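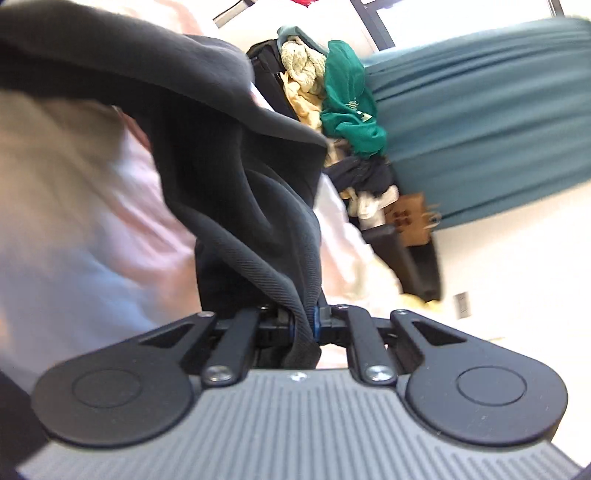 A black garment held in a hand-held gripper.

Narngate (smartphone)

The Narngate is a mid-range smartphone designed and sold by Sustska, a maker of handsets and small audio equipment. It was announced on Mar 30, 2025, and went on sale in April of the same year. The phone is the first Sustska model to use a rear camera with a moving lens group supplied by Rüegg, an optics firm that had earlier made parts only for door cameras and barcode readers. It replaced the Rustcombe, which shared its screen and battery but had a fixed-focus second camera.

Development

Work on the Narngate began under the internal name Rustcombe 2. The original plan called for a minor update with a new processor and a change of case colors. The camera was to be carried over unchanged. According to company notes released with the service manual, the plan was revised after buyers of the Rustcombe complained of soft close-up pictures, which the company traced to the fixed lens in the second camera.

Rosalie Bühler, who led the camera group at Sustska, proposed replacing both rear cameras with a single unit whose inner lens group could travel far enough to cover close-up and normal shooting. The proposal removed one sensor, one cover glass and one flat cable from the parts list. It also made the remaining camera thicker, and the main circuit board had to be redrawn to leave a well beneath it. The name was changed when the new board was approved.

Early samples of the lens drive stuck when the phone was held face down. Rüegg changed the shape of the guide rails and the grade of grease used on them. The revised drive was tested over 70 hours of continuous travel before it was released to production.

Design

The case has a metal frame and a flat plastic back. The back is held by clips and a thin line of adhesive, and can be removed after gentle heating. The power key is on the right side and contains the fingerprint reader. Volume keys are on the left. The headphone socket, which had been kept on the Rustcombe, is also present on the Narngate, though it was moved from the top edge to the bottom to make room for the camera well.

The screen is the same part used in the Rustcombe. It has a variable refresh rate, selected by the system according to the content shown. The user can lock the rate at its lowest setting to save power, but cannot lock it at the highest. Brightness is set by a light sensor under the glass beside the earpiece.

The phone accepts 2 SIM cards. The second position is shared with the memory card, so that a buyer who adds storage gives up the use of the second line. Some early packaging stated that all three could be used together. This was corrected with a sticker.

Camera

The rear camera uses one sensor behind a five-element lens. Three of the elements are fixed to the housing and the other two form the moving group. A small coil drives the group along two rails, and a magnetic sensor reports its position to the image processor. When the camera is closed, the group is parked at the inner end of its travel, where a soft stop keeps it from rattling.

Focus is found in two steps. The processor first estimates distance from paired pixels on the sensor and sends the group close to the expected position. It then makes short movements in each direction and keeps the position with the highest contrast. In dim light the first step is less reliable and the second takes longer, which can be seen as a brief pulsing of the picture.

Image stabilization is done in software only. The picture is cropped slightly at all times so that the crop can be shifted to offset small hand movements. Video recorded at the highest resolution is not stabilized.

The front camera has a fixed lens and is identical to that of the Rustcombe.

Software

The Narngate shipped with the same system software as its predecessor and a new camera application. The application has a manual focus slider, which shows the position of the lens group as a bare number and not as a distance. A later update added distance markings, along with a setting that holds the lens still during video recording. The same update removed a shopping panel from the home screen.

The first software release contained a fault that left the lens drive powered after the camera application was closed from the task list. Affected phones lost charge quickly when idle. The fault was fixed in the second release. Sustska recorded 1,272 reports of the problem through its support site and extended the battery warranty for the phones involved.

Repair

The battery is fixed with pull tabs and can be replaced without removing the circuit board. The camera is a sealed unit and is replaced whole. After replacement, the position sensor must be set with a service program, and without this step the camera will focus only at middle distances. The program was at first limited to dealers and was later made open to the public.

Sales

The phone was sold through mobile carriers and directly by Sustska in more than 42 countries. Carrier versions differ in radio bands and in the startup screen. A version with a larger amount of storage was sold only by the company's own store.

See also

Rustcombe (smartphone)
Voice coil motor
Contrast-detection autofocus
Image stabilization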